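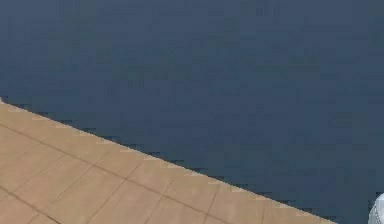 Tumelo Coetzee 上次课以后写信问我，既然登记本上只有520个病人，我们凭什么说真正的病人比520多，多出来的那些人没有名字，也没有病历，会不会只是公式自己造出来的人。我想他的怀疑是对的态度，所以第六讲的讲义就从他的问题开始写。

公共卫生监测方法 第六讲
结核病漏报的估计：两个名单的捕获再捕获法
讲义更新：2025年8月14日

请先读第五讲的“病例定义”和“被动监测”两节。中文不是我的母语，术语我尽量按照教科书的用法，第一次出现的时候附上英文。如果哪一句话读起来有两种意思，请写信告诉我，下一版我会改。

一、问题是什么

传染病的报告数字，是一个人经过很多道门以后才产生的。他要先觉得自己病了，然后去看病，医生要怀疑到结核，实验室要做检查，结果要回到门诊，门诊要填报告卡，报告卡要到达地区的登记处。任何一道门关上了，这个人就不在数字里面。

习惯上我们把这些损失分成两种。第一种叫漏诊（under-diagnosis），病人没有得到诊断。第二种叫漏报（under-reporting），病人已经得到诊断，但是没有进入登记。这两种损失的原因不同，解决的办法也不同。漏诊多的地方，需要让人更容易看病；漏报多的地方，可能只需要修理报告的流程。把两种混在一起说“数字偏低”，对卫生部门的帮助很小。

本讲的方法主要用来估计漏报。有的文章用它来估计全部病人，包括没有诊断的人，我认为这要非常小心，原因在第五节说明。

二、材料

Zetuvwood 地区有两个来源的名单，覆盖同一个日历年。

名单甲是地区结核病登记本，由门诊报告卡汇总，录入的软件是 Clerkari。去掉重复以后有520人。

名单乙是 Pettigrew 实验室的阳性结果名单，包括痰涂片、培养和分子检测。去掉重复以后有214人。

两个名单都有的人是144人。

把这些数字放到一个二乘二的表里面：
同时在甲和乙：144人
只在甲：520减144，等于376人
只在乙：214减144，等于70人
甲和乙都没有：不知道

前三项加起来是590人，这是我们确实见到名字的人。第四项就是我们想知道的。

有的同学会觉得奇怪，为什么实验室名单比登记本短那么多。结核病有一部分是临床诊断的，没有细菌学证据，儿童和肺外结核尤其如此。还有一部分病人的标本送去了别的实验室。所以名单乙短，不表示实验室工作不好。但是这一点对后面的假设有影响，请记住。

三、公式从哪里来

捕获再捕获（capture-recapture）最早用在动物数量的研究里。在一个湖里捞一次鱼，做上记号，放回去；过一段时间再捞一次，看第二次捞到的鱼当中有记号的占多少。如果第一次捞到了湖里一半的鱼，那么第二次捞到的鱼里面，应该也有大概一半带记号。

用在病人身上，思路一样。实验室的214人，可以看成对全部病人的一次抽样。在这214人里面，有144人也在登记本上，比例是67.3%。如果这个比例也适用于全部病人，那么登记本上的520人就是全部病人的67.3%。于是

全部病人 = 520 × 214 ÷ 144 = 772.8，取整数773人。

这个式子叫 Lincoln-Petersen 估计。没有见到的人是773减590，等于183人。也可以直接算：376 × 70 ÷ 144 = 182.8，结果相同。

交叉的人数比较小的时候，上面的式子会偏高，所以实际工作中多用 Chapman 的修正：

N = (甲+1) × (乙+1) ÷ (交叉+1) － 1
 = 521 × 215 ÷ 145 － 1
 = 771.5

在我们的例子里，两个结果差别很小。可是假如交叉只有五六个人，差别就会很明显。请养成习惯，报告 Chapman 的结果。

方差的式子：

Var(N) = (甲+1)(乙+1)(甲－交叉)(乙－交叉) ÷ [(交叉+1)的平方 × (交叉+2)]
 = 521 × 215 × 376 × 70 ÷ (145 × 145 × 146)
 = 960.4

标准误是31.0。百分之九十五置信区间大约从711到832。

登记本的报告完整度（completeness）用520除以771.5，得到67.4%。两个名单合并以后的完整度是590除以771.5，得到76.5%。写报告的时候要说清楚用的是哪一个，我见过同一份报告的摘要用前一个，正文用后一个，读的人没有办法知道。

四、回答来信里的问题

公式没有造出人。它说的是这样一句话：如果几个假设成立，那么在实验室阳性的人当中观察到的登记比例，可以推广到全部病人。我们在实验室的名单里已经看见了70个没有登记的人，他们有名字，有标本编号。漏报是观察到的事实，183这个数字则是从事实出发的推断。两种东西的可靠程度不一样，写的时候要用不一样的动词。我建议对70人写“发现”，对183人写“估计”。

这183人是谁，公式不能告诉我们。不能拿着这个数字去要求某一个诊所“找出这些人”。过去有一位区里的主管这样做了，结果诊所在5月补报了一批很老的病例，把下一年的数据也弄乱了。

五、四个假设，以及它们怎样被破坏

1. 人群封闭

在研究的期间里，没有人进来，也没有人离开。对一年的结核病数据来说，这个假设从来不完全成立。有人在一月诊断，二月就搬到别的地区；他可能只来得及进入一个名单。这种情况让交叉变小，估计变大。

Wendside 是地区里面流动最多的一个镇，约有3000户，很多家庭的男人在矿上工作，半年回来一次。他们在矿上诊断，回家以后治疗，或者反过来。处理的办法是先规定谁算本地区的病人，例如按照诊断时的居住地，然后对两个名单使用同一条规定。不要只在一个名单上使用。

2. 匹配准确

我们要能够判断甲名单的某人和乙名单的某人是不是同一个人。这听起来是技术上的小事，但是对结果的影响可能比其他假设都大。

看一个简单的计算。假如有10对其实是同一个人，因为名字拼写不同没有匹配上，真正的交叉应该是154人。那么用 Lincoln-Petersen 的式子，520 × 214 ÷ 154，得到723人。反过来，假如有10对是错误地匹配上的，真正的交叉是134人，得到830人。匹配上错10对，估计就移动了五十人左右。置信区间里不包含这种误差，区间只考虑抽样的随机性。

匹配时常见的困难：
同一个人用两个名字，一个是身份证件上的，一个是家里叫的。
出生日期只有年份，录入的时候被填成一月一日。Clerkari 在日期为空的时候会自动填入这个值，所以看到很多人一月一日出生，请先检查原始的卡片。
实验室只记姓和名的第一个字母。
妇女结婚以后改姓，送标本和登记用了不同的姓。

我推荐的步骤是先做严格的匹配，姓名、性别、出生日期和居住的村全部相同；然后对剩下的人做宽松的匹配，由两个人分开判断，意见不同的由第三个人决定。报告中应该同时给出严格匹配和宽松匹配的结果。如果两个结果相差太大，应该先去改进名单，再谈估计。

3. 两个来源互相独立

一个人在甲名单里的机会，不受他是不是在乙名单里影响。在结核病监测中，这个假设通常不成立。

正相关的例子：实验室把阳性结果寄给登记处，登记处根据结果去催诊所填卡。这样，在乙名单的人就更容易在甲名单里。交叉变大，估计变小，漏报看起来比真实的少。

负相关的例子：诊所认为实验室已经报告了，自己就不再填卡。在乙名单的人反而更不容易在甲名单里。交叉变小，估计变大。

只有两个名单的时候，数据本身不能检验独立性。这句话很重要，请在心里多读一遍。二乘二的表有三个已知的格子，我们用它们估计一个总数，已经没有剩余的信息。要判断有没有相关，只能去了解报告的流程，去问填卡的人和寄结果的人他们每天怎么工作。在 Zetuvwood，Pettigrew 实验室每个月把阳性名单寄给登记处一次，所以我倾向认为存在正相关，772人更像是一个下限。

4. 每个人被捕获的机会相同

这个条件可以放宽一点，只要在其中一个名单上机会相同就可以。但是连这样也很难做到。前面说过，没有细菌学证据的病人不可能在实验室阳性名单里，他们在乙名单的机会是零。对这一部分人，公式实际上没有提供任何信息。

所以比较诚实的做法，是把估计的对象限制为有细菌学证据的结核病，两个名单都只保留这样的人。今天的例子没有这样限制，是为了先把计算讲清楚。第七讲会用限制以后的数据重新做，到那时候名单甲会短很多，数字不能和今天的直接比较。

从来没有去看病的人也是同样的道理。他们在两个名单的机会都是零，不管公式写得多漂亮，也估计不到他们。这就是我在第一节说要小心的原因。

六、分层

如果不同的人群被捕获的机会不同，可以先分层，在每一层里分别估计，然后相加。

按照居住地分：

镇上：甲330人，乙150人，交叉115人。330 × 150 ÷ 115 = 430人。登记完整度是76.7%。
乡村：甲190人，乙64人，交叉29人。190 × 64 ÷ 29 = 419人。登记完整度是45.3%。

两层相加是849或850人，看在哪一步取整数，比不分层的773人多了七十几人。差别的原因在于，镇上的人在两个名单上的机会都高，乡村的人在两个名单上的机会都低，混在一起就产生了一种表面的正相关，把总数压低了。

除了总数，分层还给了一个更有用的结果：乡村的登记不到一半。如果按登记本看，乡村病人比镇上少很多；按估计看，两边差不多。分配药品和车辆的时候，用前一种数字会对乡村不公平。

分层不要太细。乡村这一层的交叉只有29人，如果再按年龄和性别分开，有的格子会只剩一两个人，置信区间会宽到没有意义。我的经验是每一层的交叉最好不少于二十人，这不是定理，只是一个方便的界线。

七、第三个名单

有三个来源的时候，可以用对数线性模型（log-linear model）估计来源之间的相关。三个名单有七个已知的格子，可以加入两两之间的交互项，然后用 AIC 比较模型。三个来源全部相关的那一项仍然不能估计，必须假设它是零。

在结核病工作里，第三个名单常常是住院记录或者抗结核药的发药记录。Wendside 的诊所曾经用发药本做第三个名单，困难是发药本里有预防性服药的人，他们没有病。如果不先去掉，就会出现一大批“只在第三个名单”的人，估计会变得非常大。有一次学生的作业算出全地区有好几千病人，原因就在这里。

模型选择也有危险。几个模型的 AIC 可能相差不到二，而估计的总数相差一倍。遇到这种情况，请把几个结果都写出来，不要只写最好看的那个。

八、怎样写结果

下面一段可以作为格式参考，不是唯一正确的写法。

“去重以后，登记本有520人，实验室名单有214人，两者共有144人，合计590人。用 Chapman 方法估计总数为772人（百分之九十五置信区间711至832），登记完整度约67%。按居住地分层以后估计总数较高，乡村的完整度明显低于镇上。两个来源之间可能存在正相关，因此总数可能被低估；匹配错误的方向不清楚。没有就诊的病人不包括在估计之内。”

请注意这段话里没有说“真实病人数是772”。也没有把小数点后面的数字写出来，因为那样会给人一种不应该有的精确感。

九、练习与作业

课上练习用纸和计算器，先不用软件。把镇上和乡村两层分别用 Chapman 公式再算一次，并计算各自的标准误，看哪一层的不确定性更大。两层的方差可以直接相加，得到总数的方差。

作业是写一页纸，描述你自己工作的地方有哪两个来源可以使用，并且逐条说明四个假设在那里怎样被破坏，估计会向哪个方向移动。不需要真的有数据。如果你不知道报告卡离开诊所以后去了哪里，请去问，问到的内容也写进来。请不要在作业里写任何病人的姓名或者证件号码，去年有两份作业我不得不退回去。

更正：上一版讲义第三节把方差公式分母里的“交叉+2”写成了“交叉+1”，谢谢写信指出的同学。用旧公式算出来的标准误是31.1，对结论没有影响，但是请改过来。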